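Section 4. Clearing and wiping the table after snack

Read section 3 first if the rack isn't put together yet. The rest of this assumes rack, tray, sponge, cloths. Same kit in the Flirstead and Divedville kitchens, so same steps.

**What you need**

- wire dish rack
- divided tray (compartments)
- small sponge
- 2 cloths, one damp, one dry
- bowl for scraps
- dish soap, the Imine refill or whatever's under the sink

**4.1 Before you wipe anything**

1. Food first. Whole crackers back in the tin, broken ones in the scrap bowl.
2. Empty packets in the trash. Check inside, there's usually one cracker left.
3. Scrape plates into the scrap bowl. Don't scrape over the table.
4. Stack nothing on the cloths.

Note: open packets that still have food in them get a clip and go on the shelf. Not back in the box.

**4.2 Setting the rack**

1. Rack goes back left, long side along the wall. Leave a hand's width so you can get a cloth behind it.
2. Drip mat under it if the dishes are wet. Mat is 48 cm, fits either way round.
3. Plates upright in the wires, one per slot. Big plates at the left end.
4. Bowls to the right of the plates. Upside down if they're still dripping, right way up once dry.
5. Push down on each plate a little. If it rocks, move over a slot.

CAUTION: don't hang cups on the end wires. Rack tips.

**4.3 The tray**

1. Tip it out over the sink, tap the corners. Crumbs get stuck where the dividers meet the bottom.
2. Rinse, warm water. Soap only if its greasy.
3. Dry with the second cloth, not the table one.
4. Sponge lives in the upper left compartment. Squeeze it out first or the whole compartment goes sour.
5. Anything else small (clips, brush, scraper) in the other compartments, one kind per compartment.

CAUTION: plastic tray, not for the oven or the bottom rack of the dishwasher. Hettiarachchi sheet says wash setting 135 F max, top rack only.

**4.4 Crumbs**

1. Start at the back wall, pull toward you. Dry cloth first. A damp one just makes paste.
2. Lift the tray and the bowls, wipe under, put back. Don't wipe round them.
3. Catch the crumbs in your hand or the scrap bowl at the front edge.
4. Now the damp cloth, along the grain.
5. Dry off right away. Standing water leaves white rings on dark wood.

Note: pale crumbs show up badly on the lavender wall side and very well on the table. Do both anyway.

**4.5 Cloths**

Fold in half, hang over the rail. A cloth left crumpled behind the rack won't dry. Wash at the end of the day, hot. Swap for new ones after 100 washes or when they start to smell straight out of the machine, whichever comes frist.

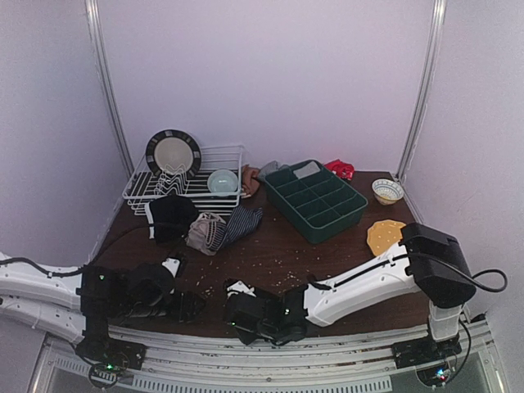
*Page last changed: January*

Table at the stage before 4.1. Plate and blue bowl already racked, so 4.2 is mostly done. Still to do: cracker and red packet, scrap bowl to empty, both cloths by the back wall to shake out and hang. Then 4.4 over the middle, that's where most of the crumbs are.

**4.6 If something's off**

- Table still gritty: you skipped the dry cloth. Back to 4.4 step 1.
- Tray won't sit flat: crumb underneath.
- Plate leans a little in the rack: fine. Leans a lot: next slot.
- Sponge falling apart: bin it, spares are in drawer 4.

Floor is section 5.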